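Shared Kitchen Safety Check, Strebel House, 2nd Floor
Last updated: 23 June 2025

This checklist is for the shared kitchen in Strebel House, Tokstead. It is done every month by the tenant whose room number is on the list at the door. Please write a comment for each point, also when all is in order. A tick alone does not help the next person so much. My comments from this month are below each point, and I left them long so that you can see how I do it.

1. Exit and door
Door closes by itself from any position: YES
Nothing is stored behind the door: NO
Comment: Two folded drying racks were standing behind the door, so it opened only to the half. I moved them to the store room. The door closer is a little slow in the last part, but the latch catches every time. I tried it with the window open and with the window closed.

2. Fire blanket and extinguisher
Blanket hangs in its place, straps reachable: YES
Extinguisher pressure needle in the green field: YES
Inspection tag valid: YES, until July
Comment: The tag has number 906. The service must come before the end of July, and I have written this to the house office already. Please do not hang towels on the blanket box. I took one away.

3. Smoke and heat detectors
Heat detector tested with the button: YES
Smoke detector in corridor tested: YES
Comment: Both gave the sound. The corridor one is weaker than before, in my opinion. I changed the battery and then it was louder. The old battery is in the collection box on the ground floor.

4. Stove and hood
All knobs turn off completely: NO
Hood filter clean: NO
Comment: The knob at back left can be turned further than the zero position and then it feels as off, but the plate stays warm. I put tape on it with the words "do not use". The repair is ordered at Vusico, who look after the stoves in all floors. The hood filter was sticky with fat. I soaked it in hot water with dish soap for 20 minutes and after this it was acceptable, not perfect. It should be done more often than once in the month if people fry every evening.

5. Small electric appliances
Cables without cracks or melted places: YES, with one exception
Each appliance stands stable on a flat surface: YES
No appliance connected through an extension cord: NO
Comment: The exception is the toaster. Its cable has a brown place near the plug, so I removed it from use and put it in the office with a note. The water kettle was connected through an extension cord lying beside the sink. I took the cord away. The kettle has to stand at the wall socket, even if this is less comfortable.

For steamers, rice cookers and similar pots, please check that the handles are tight and that there is enough space above for the steam. A cupboard directly over a steamer becomes soft with time, and this already happened once on the first floor.
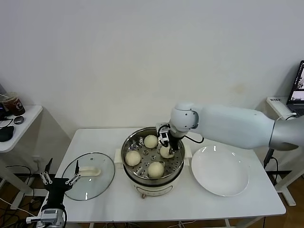

The water level must be looked at before the appliance is switched on, and again if it runs for long. When you open a lid, open it away from your face, so that the first steam goes to the back. Food should be taken out with tongs or with a spoon. I repeat this each month because steam burns are faster than one thinks, and the skin hurts for many days.

6. Refrigerators and freezer
Temperature of refrigerators: 4 and 5 degrees Celsius
Temperature of freezer: minus 18 degrees
Door seals clean and whole: YES
Comment: The seal of the right refrigerator had crumbs in the lower corner and did not close well there. After cleaning it is good. Food without name or date was put on the top shelf and will stay there until the next cleaning day, then it goes away. Please do not be angry with the person who cleans.

7. Floor and water
Floor dry and not slippery: YES
No leak under the sink: NO
Comment: There is a slow drop from the pipe connection. I put a bowl under it. The house office knows, but I did not get a date yet. Whoever empties the bowl, please write it on the paper inside the cupboard door.

8. Cleaning products
All bottles with original label: YES
Stored apart from food: NO
Comment: A bottle of Dresta descaler was standing between the oil and the vinegar. I put it to the other products under the sink, on the left side where it does not get wet from the leak.

9. First aid box
Complete according to the list in the lid: NO
Comment: Burn gel is missing and there are only 2 plasters. I asked for new ones. The scissors are there.

Open points for the next check: stove knob, pipe under the sink, burn gel and plasters, extinguisher service, toaster.

If you find something dangerous between two checks, do not wait for the list. Switch it off, put a note on it and tell the office the same day.

Contact: Strebel House office, ground floor, Tokstead | © 2025 Strebel House | Back to top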